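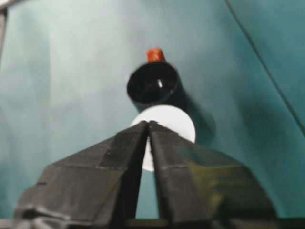 Entry by Hye-jin Kang, audio bench, Ulluline build notes
June, started 9:40 in the morning, finished well after lunch
2 comments | 9 shares

Picking up from where Deepak left the ambience problem, with many thanks to him for writing down his settings so carefully, which saved me most of a morning. For anyone coming to this cold: in the harbor town of Ulluline, the rain loop gets quieter each time the player opens and closes the map. The first time you'd never notice. By the fifth or sixth you start wondering whether the weather has changed, and if you are a fidgety map-checker like me (I open it at every corner, I can't help it) you end up walking through a downpour that makes no sound at all.

I used the save Han-gyeol made for me, the one standing outside the net-mender's shop, and just opened and closed the map over and over with headphones on. I kept going until I couldn't hear the rain, and that came at 34 opens on the handheld build. I did the whole thing again after a restart and got 34 again, so at least the thing is steady! On the desktop build I gave up long before that with the rain still perfectly loud, and I was beginning to think it was a handheld-only problem until Woo-jin leaned over and asked if I had the map fade turned on. I did not. With the fade on, desktop does it too.

So that was the clue, and I'm a bit embarrassed it took me until lunch to follow it. When the map opens we duck the ambience bus, and when it closes we put it back to "whatever it was before." The trouble is when we ask what it was before. If the fade from the last close is still running, the number we save is a little lower than the real one, and then we faithfully restore to that lower number, and next time a little lower again. I had Woo-jin print the saved value on screen so I could watch it go down, and it goes down like somebody walking slowly down a staircase. Very satisfying to see, after a morning of guessing.

Two things I tried:

Shortening the fade to almost nothing. The drift stops as far as my ears can tell, but the rain comes back with a nasty snap and Sang-wook made a face from across the room. I agree with the face.

Keeping the town's base volume in the zone data and always restoring to that. Played with this for a good long stretch, opening and closing as fast as my thumbs would go, and the printed value came back to the same place every time. The fade is still the nice soft one. I like this a lot better.

What I haven't looked at is Virág, the village up in the hills, where the wind is layered on top of the church bells and each has its own level. I have a feeling the bells set their volume by script when the evening starts, and if so my change will stomp right over them. Han-gyeol wrote that script and says he'll sit down with me and go through it, bless him. The Zesura caves should be all right, as the drips in there aren't on the ambience bus at all (don't ask me why, that was decided before I joined).

Also noticed while I was in there: the gull sounds in the harbor play in the same order after every load. It's a small thing but now I've heard it I can't stop hearing it, two short cries and then the long complaining one. I've put it in the tracker under low.

Change is on my branch, not merged. Deepak, if you get a minute, could you try it on the older handheld, the one with the loose stick? Mine is charging and Sang-wook has the other for the Nundau boss music. Fade on, please, and save outside the net-mender's.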